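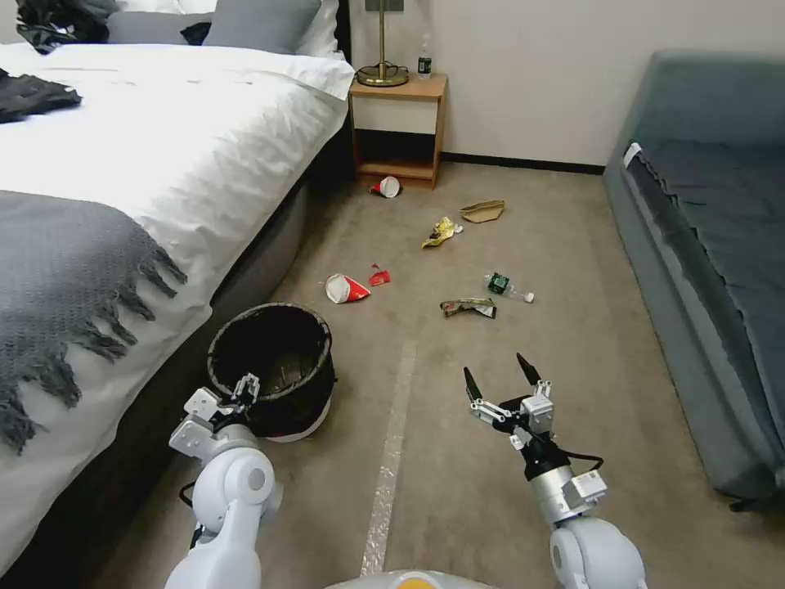 Saturday, Melden workshop, kettle on

Well, the second dye bath is finally done and I'm writing this up before I forget which jar was which (last time I didn't, and Iwona Tokarz is still teasing me for it). We're after a good warm grey from the walnut hulls she brought down from Rotville, and I do think we're getting close!

Wool: 200 g of the Jiang two-ply, scoured the night before and left to soak. Hulls: steeped 28 hours, strained twice through the old pillowcase, which has gone a lovely colour all by itself. Iron: 2 g, dissolved in a mug of warm water and added after I'd lifted the skeins out. I put it in too quickly in the first bath and the colour came up patchy along one side, so this time I stirred it through slowly and had a bit of a sing while I was at it.

First skein came out browner than I'd like. Second is a soft, mousy sort of grey that I'm very fond of. Third I left in overnight by mistake and it's nearly charcoal, a bit harsh to the hand, but it might do for fringe.

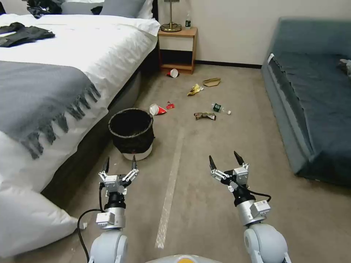
The bedroom, carpeted.

Still to do: rinse the third skein again with a splash of vinegar, label everything, and ask Iwona if the Drilta fleece is spun yet, as I'd love to try it in the same pot. Rainwater next time as well. The tap water here is hard and I suspect it's dulling things. Lids back on the jars before I go home.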